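Updated in September to match the current release of Gellow, the control software supplied with the kit.

# Setting Up and Evaluating the Ponel Two-Arm Kit for Luggage Handling

This page explains how to prepare the Ponel two-arm kit, sold by Lukico, for work on hard-shell suitcases, and how to carry out the evaluation that the Benavides Institute requires before a department may place an order. It applies to departments that have received the kit on loan. Departments that already own a kit may use the setup sections and skip the scoring.

## Before you begin

The kit is supplied as a pair of arms with grippers, cables, a control computer with Gellow installed, and a wrist camera for each arm. The enclosure is ordered separately. The loan kit travels with its enclosure, packed flat.

You will need:

- a level bench that does not rock when pushed from the side
- the case handling sheet, Form 621
- a hard-shell suitcase in cabin size, empty, with working zippers
- a soft cloth and a roll of low-tack tape
- a second trained person for the first power-up

Read the safety card in the lid of the shipping box. The emergency stop must be within reach of the person at the keyboard and must be tested before either arm is enabled. Wear no loose sleeves or lanyards while the arms have power.

## Mounting the arms

1. Set the floor panel on the bench and fit the walls. Tighten the corner fittings by hand until all of them are seated, then go around again with the key.
2. Fasten the arm bases to the front rail with the clamps provided. The arms should face the back wall.
3. Connect power and data to each base. Leave the connectors accessible, as they must be checked at the start of every session.
4. Route each gripper cable along its arm with enough slack for the wrist to turn fully in both directions. A cable that is pulled tight at the end of its travel will shift the zero position of the wrist.
5. Start Gellow and run the joint check. Each arm moves slowly through its range. Watch the cables during this check and stop the arm if one catches.

If the joint check reports an error on one arm, power down both arms, reseat the connectors at the base and repeat. Do not clear the error from the menu and continue. Errors cleared in this way were the most frequent cause of failed sessions during the previous loan period.

## Placing the suitcase

Lay the suitcase flat between the arms and toward the back wall, with one broad face up. Check that the case can be reached from both sides without either elbow coming near a side wall. Wheels should be free to turn. A wheel trapped against the floor will cause the case to creep when the grippers close.

Mark the position of the corners with low-tack tape if you intend to repeat the trial. Remove the tape before the camera check, since strong edges on the floor affect the automatic exposure.

## Holding the case and gripping the zipper pull

The kit is most often asked to do two things with luggage: steady the case from its sides, and take hold of a zipper pull. Practice them separately before combining them.

To steady the case, bring the grippers in at the same height and slow down for the last part of the approach. Use the lowest force setting that prevents the case from sliding. Ribbed shells tolerate more side pressure than smooth ones, but the seam between the shells is the weakest part and should not carry the load.

To take a zipper pull, approach with the fingers open and line up the gap between them with the pull. The wrist view is the better guide at this range. Close at the slow setting and stop when the pull no longer swings.

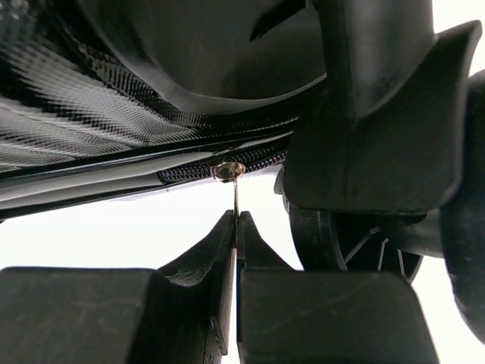
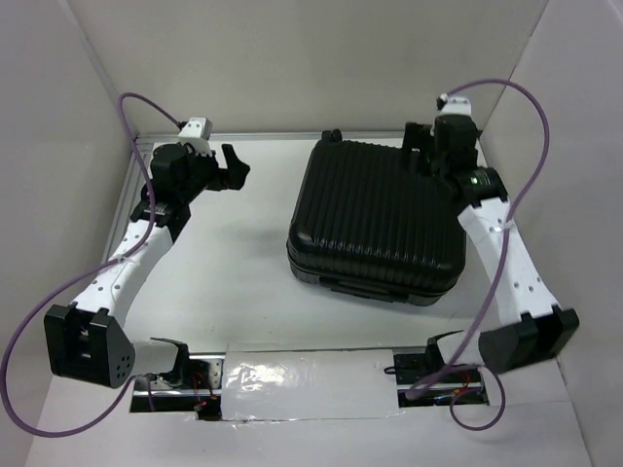
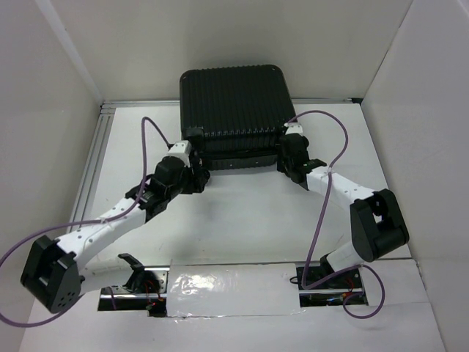
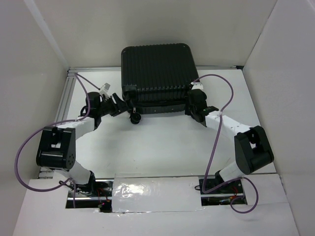

**Documentation Office, Benavides Institute**

## Checking the grip

Once the fingers have closed on a pull, move the wrist a short distance along the line of the zipper and return it. Watch the slider. If the slider moves with the wrist, the grip is sound. If the fingertips slip along the pull, open them, back away and begin the approach again. Do not increase the force as a first remedy. Slender metal pulls bend easily, and a bent pull makes the suitcase unsuitable for further trials.

Reflections deserve attention. Glossy shells and metal sliders return a great deal of light to the wrist camera, and the slider may be hard to tell apart from a highlight on the rim. Lower the exposure in Gellow one step at a time until the teeth of the zipper can be made out. If this leaves the fingers too dark to judge their position, accept a middle setting and slow the approach.

The overhead view serves a different purpose. Use it to confirm that the arms are clear of each other and of the walls, and that the cables have not fallen across the case. It does not give enough detail to judge a grip on a zipper pull.

## Running the evaluation

The evaluation consists of 13 trials. Each trial begins with the arms in the rest position and ends when the operator opens the grippers or the software stops the motion. Complete all of the trials in a single session, with the same suitcase and the same operator.

For each trial, enter the following on Form 621:

- whether both grippers reached the case without contact with a wall
- whether the case moved when it was first touched, and in which direction
- whether the zipper pull was taken at the first attempt
- any message shown by Gellow, copied exactly
- any intervention by the operator, including use of the stop

Enter a failed trial as failed, even when the cause is understood and has since been corrected. Trials may not be replaced. If the session must be abandoned, keep the partial form and begin again on a new sheet.

## Findings from the Institute's own trial

The Institute's loan kit was assembled in a morning by two members of staff who had not used it before. The printed guide from Lukico is clear on mounting and wiring. It is weaker on cable routing, where a single drawing is given for both arms, and departments should rely on the steps above.

Side holding was dependable once the force setting had been found. Zipper work required more practice. Small differences in the angle of approach had a large effect, and operators improved noticeably after the first hour. The fingertips suit narrow pulls well. Wide fabric tabs fold between them and are better avoided.

The surface of the fingers marks with ordinary use and collects dust. This has no effect on the grip if the tips are wiped at the start of each session. Replacement fingers are sold in pairs and can be changed without recalibrating the wrist.

Gellow is stable, although its menus are crowded. The setting most often needed, closing speed, is found two levels down. A shortcut can be assigned to it under Preferences, and this is recommended before the first session.

## Cost and ordering

The price quoted to the Institute was almost $4,000 for the kit without the enclosure. Departments should request a current quotation, as the figure does not cover delivery, replacement fingers or the extended warranty. The loan itself is free of charge, but the borrowing department pays for parts damaged through use outside these instructions.

Send the completed Form 621 with the order request. Requests without the form will be returned.

## Shutting down and returning the kit

1. Support the case by hand before opening the grippers.
2. Return both arms to the rest position from the Gellow menu.
3. Switch off the arms, then the control computer.
4. Wipe the fingertips and the floor panel with the dry cloth. Do not use solvent on the panels.
5. Coil the cables loosely and pack each arm in its own foam tray, with the wrist pointing toward the lid hinge.

Kits are to be returned to the equipment desk before 4 p.m. on the last day of the loan.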